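To: Birkik workshop list
From: Thandeka Visser
Subject: Re: Arm build, cable routing

Inese Jaunzems wrote:
> Please confirm whether the cable is to remain outside
> the forearm. The Stendow clips are still in drawer 5.

Dear Inese,

The cable will remain outside for the present. Members are asked not to fit the clips until Rasmus Liepiņa has reviewed the slack at the wrist -- his notes are due in May.

Work on the mug tree task continues at the brown table.
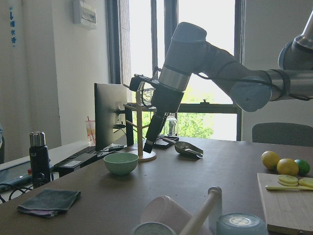 Gripper over the mug tree stand, cable outside the forearm.

Please send any objections to this list.

Regards,
Thandeka Visser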